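How a Plate Is Made

A plate starts as clay. Clay is a kind of soil made of very small, flat grains. When water gets between the grains, they slide over each other, so wet clay can be pushed into a new shape. When the water leaves, the grains stop sliding and the shape stays.

Clay that has only been dried is weak. Put it in a bucket of water and it will turn back into mud. To make it hard for good, it has to be heated in a very hot oven called a kiln (most people say "kill" or "kiln," and both are fine).

Step one: mixing

Clay from the ground is not ready to use. It holds stones, roots and air. At the Pellville pottery works, the clay is stirred with water until it is as thin as cream, then poured through a fine screen. The stones and roots stay on top of the screen. The thin clay goes into a press, which squeezes out most of the water. Last, a machine cuts and packs the clay to remove the air. A bubble of air left inside can make a weak spot in the plate.

Step two: shaping

A flat round piece of clay is laid on a mold. The mold spins, and a metal tool presses down from the other side. The mold shapes one face of the plate and the tool shapes the other. This takes a few seconds. A potter working by hand on a wheel takes much longer, and no two of the plates will match exactly.

Most plates have three parts. The flat or slightly sunken middle is called the well. The outer band is called the rim. Underneath is a small raised ring called the foot, which the plate stands on.
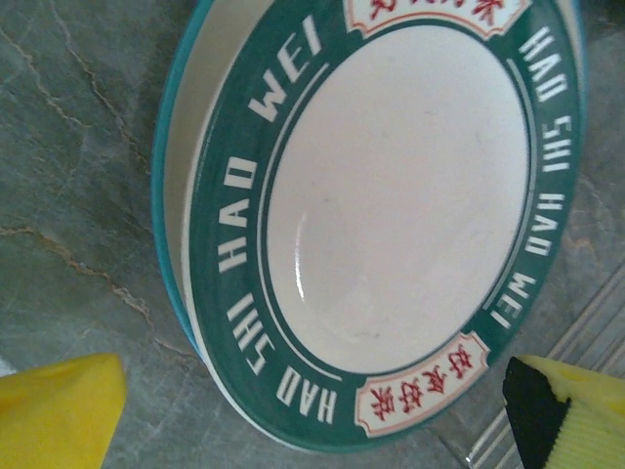
A dish with a white well and a dark green band on the rim.

Step three: the first firing

The shaped plates dry slowly on shelves. They shrink as they dry. If one side dries faster than the other, the plate bends or cracks, so the drying room is kept at a steady temperature.

Dry plates go into the kiln for the first firing, which is called the bisque firing. At Pellville the kiln is heated to 1,000 degrees Celsius. Water boils at 100 degrees Celsius, so the kiln is ten times that number. The heat drives out the last of the water and joins the grains of clay together. The plate is now hard, but it is full of tiny holes too small to see. A drop of water placed on it will soak in.

Step four: color and glaze

Color can be added now. Different metals give different colors. Copper or chromium can give green. Cobalt gives blue. Iron gives brown, yellow or black. To paint a band, the worker sets the plate on a turning stand and holds the brush still. The plate moves and the brush does not, so the line comes out even. Nathalie McKinnon paints bands at the Pellville works, and in one week in July she finished 264 plates.

Next comes the glaze. Glaze is a mix of water, clay and powdered minerals, including the one that glass is made from. The plate is dipped in it and taken out. The glaze looks chalky at this stage. The foot is wiped clean so that the plate will not stick to the kiln shelf.

The plates are then fired a second time. The glaze melts, spreads, and cools into a thin coat of glass. Water can no longer soak in.

After the kiln

Each plate is checked for cracks and tapped lightly. A sound plate rings. A cracked plate gives a dull note. Good plates are packed on edge in boxes, because a plate standing on edge is less likely to break than one lying under a stack.

At home, plates are often stood on edge too, with gaps between them. Water runs down to the lowest point and drips off, and air can reach both faces.
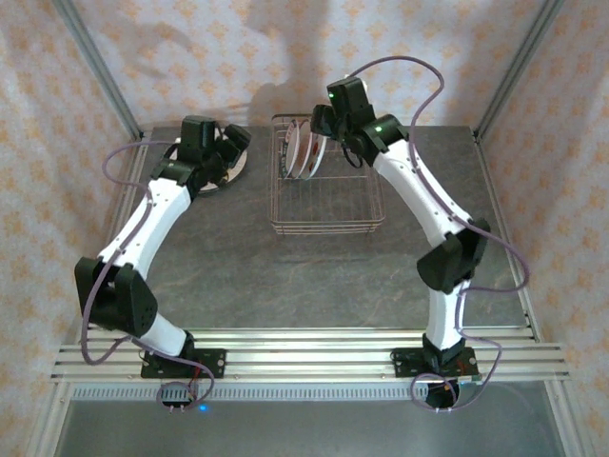
A wire dish rack with upright dividers along the back.

Words to know

Bisque: clay that has been fired once and has no glaze.
Foot: the ring under a plate.
Glaze: the thin coat of glass on a finished plate.
Kiln: an oven for firing clay.

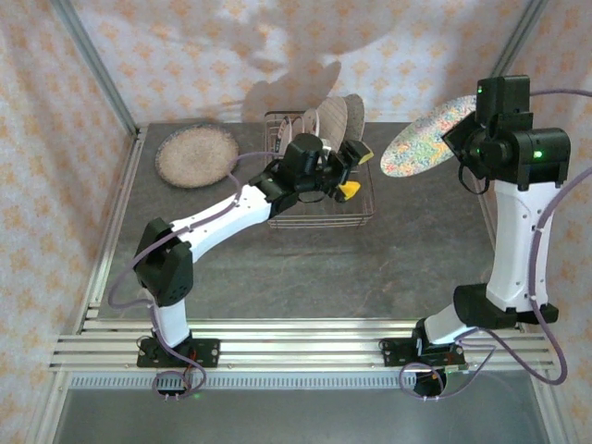

Why does a plate break when it is dropped, but a metal pan only dents?

Metal can bend when it is hit, and the bending uses up the force. Fired clay can hardly bend at all. The force starts a small crack, and the crack runs through the plate very quickly.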